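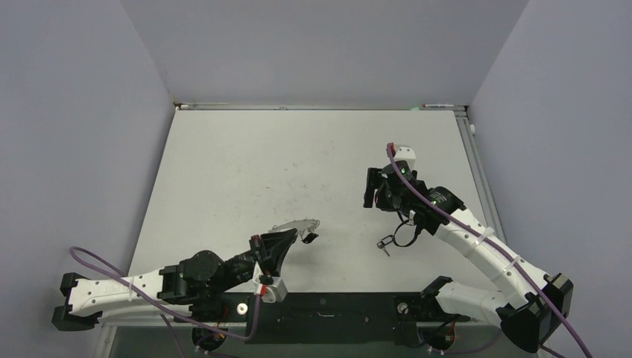 Key ring and clear plastic piece over the white tabletop.

3. Threading keys onto the ring

Work over a flat, light-colored surface so a dropped key is easy to find.

3.1 Hold the ring by its edge and open the coil with a fingernail or a thin plastic tool.
3.2 Slide the first key on and turn it through 2 full coils until it hangs free.
3.3 Repeat for the remaining keys.

Note: Set the clear plastic aside for recycling.

Caution: The cut end of the ring is sharp. Keep small rings and loose wire away from children.

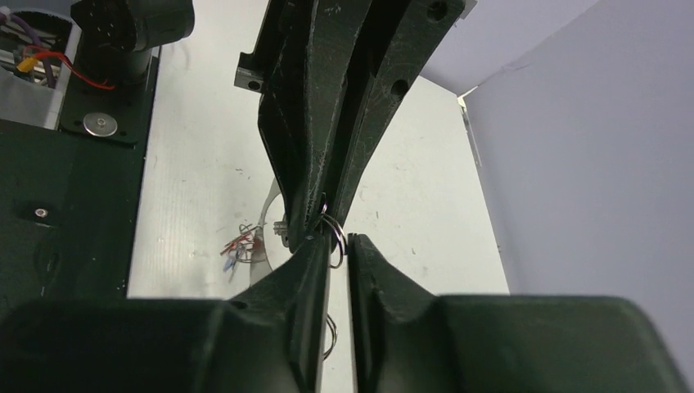 4. Checking the ring

4.1 Pull each key gently. The coil should stay closed.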